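Fanbridge College of Design and Building Studies
Interior Surfaces and Furnishings
Unit 5 – Walls, Baseboards and Soft Goods: Wear, Care and Records
Course handout, February 2026

Purpose of this unit

Students completing this unit are expected to recognize ordinary wear on interior surfaces, to select a suitable cleaning or repair method, and to record the condition of a room in a form that another person can use. The unit carries 100 points, divided between the written survey and the practical exercise. Reading for the unit is found in Part 3 of the course packet.

5.1 Painted walls

Most interior walls in offices, schools and rental housing are finished with a water-based paint in white or a near-white shade. The sheen of the paint has a large effect on how the wall ages. Flat paint hides uneven plaster but holds dirt and is easily burnished by rubbing. Eggshell and satin paints can be wiped more often, although they show patch repairs more clearly under side lighting.

Pale walls are also affected by the color of the light that falls on them. A wall that looks pure white at noon may appear gray or slightly green under certain lamps. Students should note the light source in every survey entry and should not judge a color match under a single lamp.
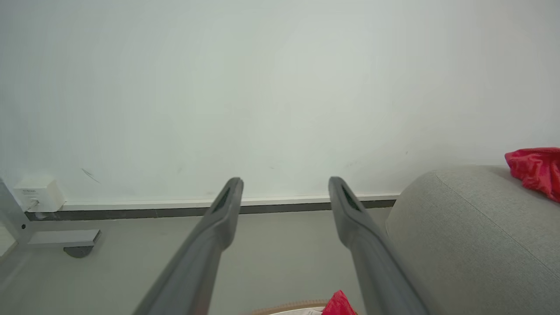
5.2 Marks and their causes

For the purposes of this course, marks on a wall are sorted by whether the paint film has been broken. A scuff is material left on top of the paint, commonly from shoes, bags, furniture feet or cart wheels. A scratch cuts into the film. A gouge passes through the film into the plaster or board behind it.

Scuffs are treated first with a dry cloth or a clean white eraser. If the mark remains, a damp cloth with a small amount of mild soap may be used, working from the outside of the mark inward. Abrasive pads are not permitted in the practical exercise. Scratches and gouges are not cleaned; they are filled, sanded and touched up, and the area is entered in the log as a repair.

Where marks are spread widely over one wall, spot treatment tends to leave a patchy finish. The usual practice is to repaint from corner to corner. In the Danladi case study, which is discussed in the second lecture, the building manager touched up single marks over several years and was then obliged to repaint every corridor at once.

5.3 Felt, fleece and other soft goods

Soft goods include curtains, cushions, table coverings, costume items and small decorations kept in a room for seasonal use. They are surveyed together with the walls because dye, lint and dust pass easily from one to the other.

Felted and napped fabrics need particular attention. Their fibers are held together by matting or brushing, and rough handling raises the surface into pills. Strong reds deserve a separate note. Red dyes are more likely than most to bleed when washed, and a contrasting trim in white will show any transfer at once.

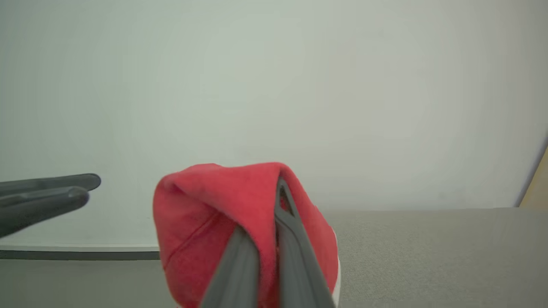 A simple test should be carried out before any wet cleaning. Press a damp white cloth against an inside seam for 3 minutes. If color appears on the cloth, the item is to be cleaned dry or sent to a specialist. Items that pass the test may be washed by hand in cool water and dried flat, away from direct sun.

Students should record fiber content from the care label where there is one. Where there is no label, write "unknown" – a guess entered as fact has caused more than one item in the Nekell teaching collection to be cleaned by the wrong method.

5.4 Baseboards and the lower wall

The baseboard, also called skirting in some course readings, protects the bottom of the wall from feet, mops and furniture. It may be wood, vinyl, rubber or metal. Dark baseboards hide shoe marks but show dust along the upper lip. Pale ones behave in the opposite way.

The strip of wall just above the baseboard is often missed during inspection. Upholstered furniture placed against it should be moved before the survey entry is completed, and returned with a small gap so that the fabric does not rub the paint.
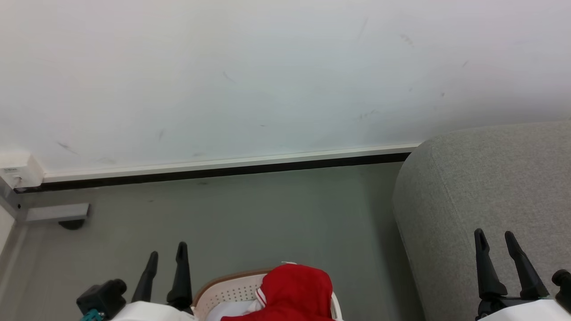
Figure 5.3. White wall with scuff marks, and a dark band at its base.

5.5 Assignment

Choose one room to which you have lawful access and prepare a condition survey of no more than 2,000 words. The survey must include a floor sketch, an entry for each wall, an entry for the baseboard, and an entry for at least one soft item. Use the Falilen record sheet supplied with the course packet.

Late surveys lose 5 points. Submit the sheet and the sketch as a single file through the course page.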